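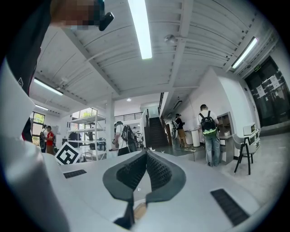
Mitdale Community Hall – Kitchen and Storeroom Inspection Checklist
Completed by: Building Services, Mitdale
Period: November
Ratings: S = satisfactory, A = attention needed, N/A = not applicable

1. Exits and walkways

Rear exit opens fully from inside: S
Walkway to rear exit clear: A
Comment: Folding chairs were stacked against the door frame. They were moved during the inspection. Hall users are reminded that chairs belong on the Steinbach racks in the storeroom.
Exit sign lit: S

2. Fire equipment

Extinguisher mounted and gauge in range: S
Fire blanket within reach of the range: S
Inspection tags current: A
Comment: The storeroom tag is not legible. Replacement requested.

3. Electrical

Outlets near sinks have ground-fault protection: S
Cords free of damage: A
Comment: The cord on the Drutex floor polisher is worn near the plug. The polisher has been tagged and must not be used until it is repaired.
Panel accessible, with 36 inches of clear space: S

4. Food storage and hot water

Refrigerator at or below 40 degrees: S
Freezer door seal intact: A
Comment: Seal is split at the lower hinge side. Carried over from the last inspection. Work order 26 remains open.
Dry goods stored off the floor: S
Hand sink has soap and paper towels: S

5. Shelving and chemicals

Shelving fixed to wall: S
Load limit posted: A
Comment: The limit for the Prernus shelving is 200 pounds per shelf. The label is missing from the unit beside the mop sink.
Cleaning products in labeled containers: S
Safety data sheets available: S
Comment: The binder is now kept on the hook inside the storeroom door.

6. First aid

Kit stocked: A
Comment: Adhesive bandages are below the required minimum of 20. Burn dressings are present and in date.
Accident log available: S

Follow-up

Items rated A are to be corrected within 5 working days, except the freezer seal, which depends on delivery of the part. The polisher may be returned to service only after the tag is removed by Building Services – hall users may not remove it.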